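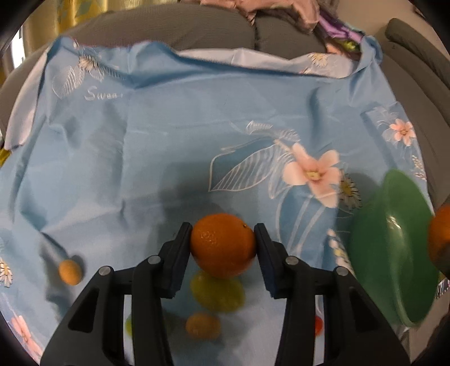 Orange juice on a flowery cloth – how do I get it out?

Posted by Aisyah Ngui

Hello all, hoping someone can save my picnic cloth. It's a light blue one with big pink flowers and daisies, nothing posh, but it was my gran's and it comes out every August whether the weather deserves it or not. We had all the fruit laid out on it and an orange got squashed at some point (I suspect my nephew's knee) and now there's a yellowy patch right on the blue. I dabbed it with cold water and then forgot about it till Wednesday. It's cotton, I think, no label left. I've got a tub of Rana stain powder in the cupboard but I'm scared it'll take the flowers off as well. Has anyone used it on old prints? And is there a trick to stop fruit rolling about on a cloth that won't lie flat?

2 replies

Shahzad Tarar

Don't panic, orange is one of the easier ones! Lay the patch over a bowl, dribble white vinegar and water through it from the back, leave it a bit and rinse cold. Then a drop of washing-up liquid rubbed in with your fingers and a normal cool wash. Whatever you do, don't tumble dry or iron it until the mark has gone, or you'll be stuck with it – I did that to a pillowcase and it's a duster now. I'd try the powder on a corner of the hem first. I've only ever used it on plain tea towels so I can't tell you what it does to pink.

As for the rolling, I put the big oranges round the outside and tuck the little things, kumquats and tomatoes and so on, in between. A folded towel underneath helps on bumpy grass.

Kauko Manninen

just put it in at 40 and hang it in the sun, mine was fine. use plates for the fruit, they've got edges

Aisyah Ngui

Thanks both! Vinegar is on it now and the patch is definitely paler. Kauko, we did have a plate, a green one, it just wasn't big enough for everything. Will try the powder on the hem at the weekend.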